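3.2 数据来源与授予记录的整理

本节说明文职人员荣誉授予记录怎么来的、怎么清洗的。原始材料分两批，一批是Tivimholm港务档案里的授予通知，一批是Nasov整理的人事摘要。两批格式不统一，字段名也对不上，先合并再去重。合并后共3617条，去重后剩3444条。以下分析除另注明外均用后者。 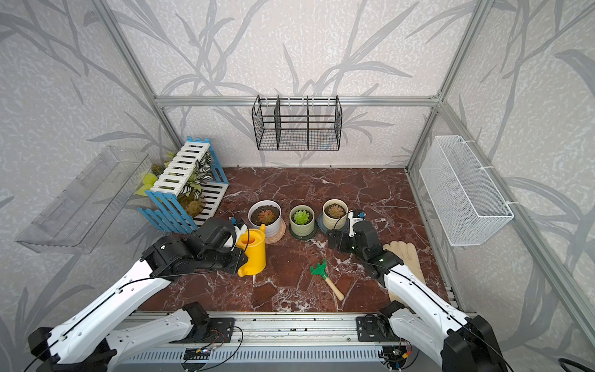
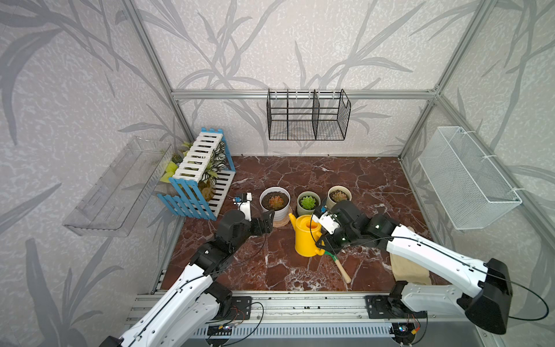 图3 铝型材围成的工作区，红褐色大理石纹台面，浅灰底叶片图案背板。

去重规则：姓名代码、授予单位、奖级三项全同即视为同一条。年份不作为判据，两批材料对“授予年”的理解不一样，一个记批准年，一个记颁发年，差一年的情况很常见。这里统一取批准年。缺批准年的，保留记录，但不进入时间序列部分。

奖级编码。文职奖章体系在各单位叫法不一，有的按章体材质分，有的按绶带上的金属线分，有的干脆只写“高级”“次高级”。我们按授予权限重新编成8级，1级最高。编码由两人分别做，不一致处再对一遍原件。争议主要集中在第4级和第5级：两级的评定标准文字几乎相同，差别只在贡献影响的范围，是全系统还是本单位。原件里没写范围的，一律归入较低一级。这样做会低估第4级的数量，后文讨论。

授予单位归为3类：机关、岸基保障、科研与试验。Nirik修造厂比较麻烦，早期属岸基保障，后来划出一部分做试验，人事关系却没跟着走。按授予时的发文单位归类，不按本人岗位。Brandes仓储站同样处理。

需要说明的还有推荐材料。授予通知后面多附一页推荐理由，长短差别很大，短的只有一句“工作积极，成绩突出”，长的写满整页。只对有实质内容的做了文本编码，标准如下：提到具体项目、具体节省或具体时限，三者有其一即算。纯评价性语言不算。这一步比较费时，编码手册改过几稿，前后不完全一至，早期编的部分已按末稿重编。

几个已知问题。

其一，撤销与更正。个别授予后来被更正奖级，更正通知与原通知分开存放，有的能对上，有的对不上。能对上的以更正后为准，对不上的按原通知。

其二，追授。追授与在职授予程序不同，审批链条短，不宜放在一起比审批时长。审批时长分析中剔除，奖级分布分析中保留。

其三，重复受奖。同一人可多次受奖，奖级一般逐次上升，但也有先高后低的。初看以为是录入错误，核对原件后确认无误，原因是调动后由新单位按其自身权限授予。故不作修正，仅加标记变量。

其四，集体奖。集体授予在Nasov摘要中被拆成个人条目，港务档案中则只有一条。为口径一致，全部还原为单条，成员人数另存一列。还原时依据发文号，发文号缺失的看日期和推荐理由是否逐字相同。

审批时长以推荐日期到批准日期计，单位为月。不少单位习惯在一月集中上报，导致月度分布有明显尖峰，回归中加入上报月份的虚拟变量。推荐日期只写到季度的，取季末月，稳健性检验中改取季初月，主要系数方向不变，显著性略有下降。

另外，绶带及佩戴顺序方面的规定不在本文范围内，只在判断奖级高低时作为旁证使用：佩戴顺序靠前者奖级较高。旁证与授予权限冲突时，以权限为准，这类冲突很少，集中在旧章换新章的过渡期。过渡期内新旧两种证书并行，名称相近，读档案时极易混淆，编码时逐份看了签发栏的的落款。

变量定义和描述性统计见3.3节。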